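Why Does Tape Stick to Almost Everything Except Your Tabletop After You Wipe It?

Welcome back to the Trinlow Rainy Day Pages! Today we're going to look at something you lean on, draw on and eat on every day: the tabletop. It seems like the plainest thing in the whole house, but there's a lot going on up there.

Start with color. A white tabletop looks bright because it bounces back most of the light that lands on it. Light is really a mix of all the colors of the rainbow, and when they all bounce into your eye together, you see white! A very dark thing does the opposite. It soaks up most of the light and sends only a little bit back to you. 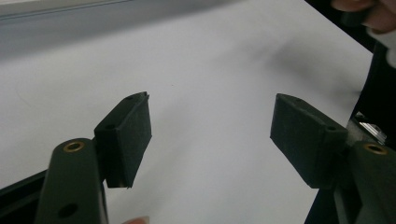 You can test this with a flashlight (wait until evening, when the room is dim). Lay a sheet of black paper on one half of a white table and leave the other half bare. Shine the flashlight down on each half and look up at the ceiling. Which side makes the ceiling glow more?

Now for the tape! Stick a short piece on the table and peel it up slowly. Feel that tug? The sticky part is soft and squishy, so it spreads out and touches the table in lots and lots of tiny spots. Wipe the table with a damp cloth and try a new piece right away, before the table dries. The thin layer of water gets in between, and the tape can't get a good grip. Let the table dry for 30 minutes and try again.

Want one more? Put a coin, an eraser and a wooden block at one end of a big tray, then lift that end little by little. Which one slides first? The rubbing that holds them back is called friction, and rough or grippy things usually have more of it. Try it 3 times and write down the winner each time. Does the same one always go first?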